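Can a machine do the chores yet?
Student project report
Reece Kettle
8 January 2023

Why I picked this

My nan has been promised a robot that does the housework since roughly the moon landing, and she's still the one doing it. That's more or less where this project started. I wanted to know how close we are, and I didn't want to answer it by reading adverts (I've read a lot of adverts now and they all say "soon"). So I split the question in two. One half is the home, meaning kitchens, laundry, tidying up. The other half is the shop floor, where I've had a Saturday job since August and have strong feelings about restocking.

My supervisor wanted me to cut it down to one chore. I said I'd think about it and then didn't, which is why some parts of this report are a bit thin. Sorry!

What I mean by "do"

This took me longer than it should have. A dishwasher does the dishes, but it doesn't clear the table, scrape the plates or put anything away afterwards. A robot vacuum does the floor as long as somebody has picked the socks up first. So I decided that a machine only counts as doing a chore if a person could leave the room at the start and come back at the end without having set anything up specially. It's a harsh rule. My mate thought it was too harsh, and pointed out that I couldn't pass it myself with ironing.

The home half

I went in thinking that heavy or fiddly jobs would be the difficult ones. What kept coming up in my reading instead was variety. A factory arm can put the same screw in the same hole all day long, and it never gets bored. But a kitchen has soft things and hard things and things that roll, often all in the same place, and they're never where they were yesterday.

Fruit is a lovely case of this and I ended up spending far too long on it. No two oranges are the same size. They sit on top of each other, so moving one shifts its neighbours, and you can't just squeeze as hard as you like. A person sorts all this out with their fingertips while talking about something else.
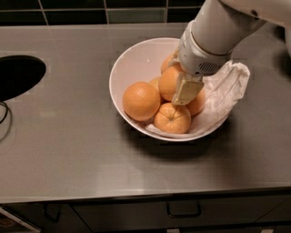

Then there's cloth and paper, which I'd put down as easy because they're light. They're horrible! A thing that crumples doesn't have a shape you can learn. Every time you touch it you've got a different object, and if it's tucked under something else you may be pulling on both without meaning to. I tried taking a tea towel out from under some apples using a pair of salad tongs and one eye shut, which is a daft experiment but I'd recommend it to anyone. I managed it 2 times before my sister wanted the tongs back.

Laundry fails my rule completely, I think. Washing is fine, drying is fine, and everything between the machine and the drawer is still done by us.

The shop half

I asked the people I work with to keep a list of jobs they did in a week, and once I'd taken out the repeats I had 18. I went through them one at a time and asked whether a machine could take the whole job under my rule. Scanning at the till is halfway there, though customers do most of the work and then call one of us over for the rest. Floor cleaning is the best candidate by miles, at least after closing, when nobody has left a trolley sideways in the middle of an aisle. Checking what's missing from a shelf looks possible too, as it only involves looking.

Putting things on the shelf is another matter. Our shop has nearly 1293 product lines, according to my manager, and they come in bags, tubs, nets, boxes and that awful shrink-wrap. You turn the labels to the front and bring the old dates forward. You find the one yoghurt that's leaked. I can do a cage in the time it takes to listen to an album, and I'm not even one of the quick ones.

What I got wrong

I should have timed things properly. I also asked everybody which chore they'd most like to hand over and forgot to ask which they'd like to keep, and several of them told me anyway. Cooking came up a lot. One woman on the bakery counter said she'd be quite upset to lose the early shift, when it's just her and the ovens.

Where I've ended up

Not yet, by my rule, for most of it. Floors, nearly. Looking and counting, probably. Picking up a mixed heap of ordinary stuff in an ordinary room and leaving it how you'd want it, no, though I've come away more hopeful than I was, as the trouble seems to be in lots of small things that people are working on one by one. If I carry this on next year I'll do just the fruit bowl, and I'll borrow a stopwatch.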